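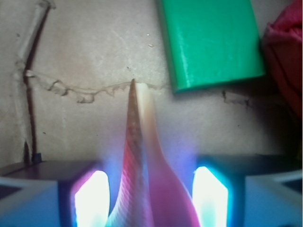
Hosalier resort changes bag delivery for ferry guests

Guests booked at the Hosalier resort will have their luggage moved separately from the Zumcombe ferry terminal starting in April, operator Gil has confirmed. Bags tagged at the terminal counter will travel by truck and be placed in rooms. Guests go ahead on the passenger shuttle with carry-on items only.

The change replaces the current system, in which bags ride in a trailer behind each shuttle. Trailers limit each departure to 26 passengers. Last season the route carried 2,961 guests, of whom 2,672 checked at least one bag.

Operations manager Soon-im Kwak said the trailer was the main cause of late departures. "Loading sets the timetable at the moment," she said. "Once the trailer is gone, the shuttle leaves when the ferry is clear."

Tags will be mailed with booking documents. Each tag carries the guest's surname, room category and arrival sailing. Guests who book within a week of travel will collect tags at the counter. Medication, travel documents and swimwear should stay in carry-on bags.

Strollers and mobility aids are exempt and will continue to travel on the shuttle – no tag is needed for either.

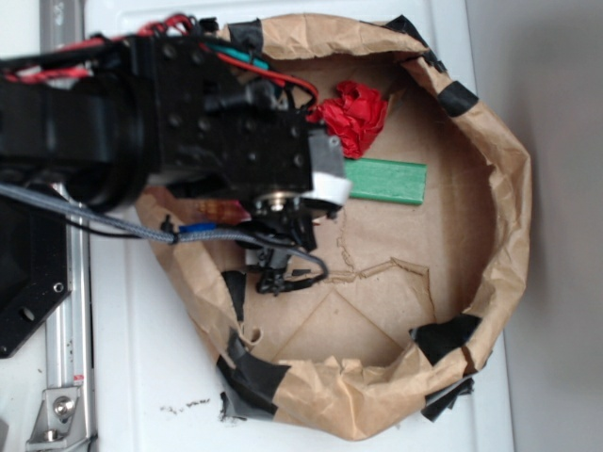
How long will bags take to reach the room?

Gil allows up to 2 hours from the time the ferry docks, and longer for the last sailing on Wednesday, when the truck also serves the Usimitz cabins.

Return service is not included at this stage. Departing guests will bring their own bags to the front desk, where Tyson Marchand's team will load them as before.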